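I finally killed our monthly newsletter. Well, I killed it in the form it had, which was a 38-page PDF of a thing (I'm exaggerating, but only because I don't want to go back and check) that went out to everybody on the list whether they'd opened the last dozen or not.

Some background if you're new to this blog. I do marketing for Stistel, a small company that sells scheduling software to dance studios and community theaters. "Do marketing" means I write the emails, post the posts, argue with the website and order the pens. Before that I was at Shek for a few years, where there was a whole team for email and I mostly got to have opinions about it. I miss that a little!

The newsletter was there when I arrived. It had a column from the founder, a product update, a customer story, a tips section, a list of upcoming webinars and a recipe. I don't know where the recipe came from. I kept it going for over a year, including a lentil soup I have never made and would not make.

Every month I spent the better part of a week on it. Chasing the founder for the column was two days of that. Then I'd send it out at 6 in the morning because somebody at a conference said 6 in the morning was good, and I'd sit there with my coffee watching the open rate crawl up to the same place it always crawled up to. Clicks were worse. One month the most clicked link in the whole thing was the unsubscribe link, and the second was the soup.

So back in May I asked if I could try something else, and my boss said fine, as long as I didn't lose the list.

What I did first was email people. Just plain email, from my own address, no banner, no logo. I picked 500 names off the list, people who had opened at least one thing from us in the past year, and I asked them one question: what's giving you trouble at the studio right now? I figured I'd hear from a handful. I was answering replies for 2 weeks.

Almost none of it was about software. It was parents who don't read the parking instructions. It was how to tell a teacher her class is getting dropped. It was costume deposits, oh boy, so much about costume deposits. One woman wrote me what had to be a full page on lost property and then apologized for it at the end, and I wrote back and told her it was the best thing I'd read all month, and I meant it.

And there was my next year of content, sitting in my inbox. I'd been making up topics in a spreadsheet with a color for each "pillar" (I know, I know) when I could have asked.

The new version is short. One problem, from one reader, with whatever answers I can round up from other readers. No column, no banner. It goes out when there's a good one, which has been every couple of weeks so far, and the subject line is usually just the question the way the person asked it. The first one was "How do I get parents to pay the costume deposit before I've paid for the costume?" and it beat everything I'd ever sent by lunchtime.

I also moved us off Flelness, which we were paying way too much for. All those automation branches, and I was using exactly none of them. We're on Pavus now. It's plainer and the editor is kind of ugly, but it lets me send something that looks like a person typed it, and that's all I wanted. The import took me an afternoon, plus another afternoon fixing what I did wrong in the first one. If you're moving a list, export your unsubscribes first and keep them somewhere safe. Please. Learn from my bad Thursday-feeling kind of day.

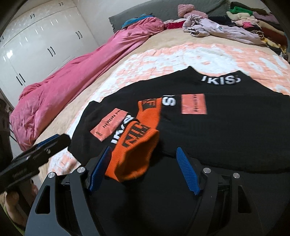
Janaka Wickramasinghe wrote back after I put a short version of this in a forum thread, and thought I was being too hard on the old format: plenty of readers like a newsletter that turns up on the same day with the same sections, and if I only send when I have "a good one," I'll skip a month, then two, and the list will forget who we are.

That's fair, and it's been bugging me. I do skip things when there's no date attached. Ask me about this blog! So I've put a reminder in my calendar, and if nothing has gone out by the end of the month, I send whatever is the best question in the pile, even if the answers are thin. I don't love it but I think it's right.

The founder took the column news pretty well, by the way. I think he was relieved. He'd been writing it on planes.

What I haven't figured out is the people who never open anything. They're still on there, a big quiet chunk of the list, and I keep going back and forth on whether to send one last "do you still want this?" email or just let them go. If you've done one of those and it went okay, tell me what you put in the subject line, because all of mine sound like a breakup.

Oh, and three people have asked where the recipe went.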